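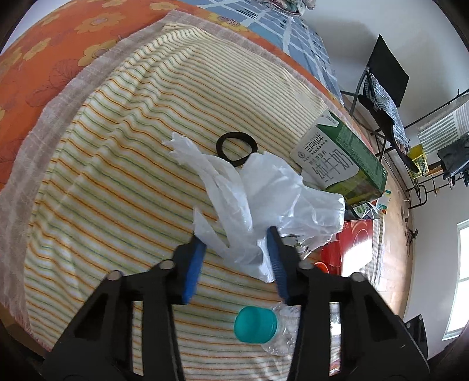 Review: the Skakix judo mat, two seasons in

Jul 16, 2021
By Nesma Naciri

When our women's judo group moved out of the sports center and into the old school hall on Prerow Street, we had a lovely big room and a floor as hard as a parking lot. So we needed mats, and we needed them before the fall classes, and I ended up being the one who read far too many web pages about foam.

We settled on the Skakix roll-out mat in the end (the thicker one, in green), and I've now been thrown on it more times than I care to remember, so I feel I can say a few useful things!

First, the landing. It's firm, firmer than the old ones at the center, and our beginners grumbled for a couple of weeks. But your feet don't sink in when you turn, and my knees, which have 233 opinions about everything, have been much happier. Naima Chraibi, our coach, likes it for footwork and still puts a crash pad down for the big throws. I'd do the same.

The surface has a fine weave that grips well with bare feet. It does rub your elbows in groundwork, so wear long sleeves under your jacket if you have tender skin like me. Cleaning is a mop and mild soap, and it dries while we're stacking chairs.

Now the grumbles. The rolls are heavy. It takes 2 of us to carry one up from the storage room, and a small person can't manage it alone, which matters in a club where a fourteen-year-old often turns up first. The joining strips also started to peel at the corners last October. Skakix mailed us new ones without any fuss, though the email went back and forth a bit, and the new strips have held up fine.

The girls' team from Tiltow came over for a friendly in the spring and had over 200 falls on it between them, I'm sure, and their coach went home with the name of the mat written on her hand.

Would I buy it again? Yes, the same thickness, with a spare set of strips in the first order.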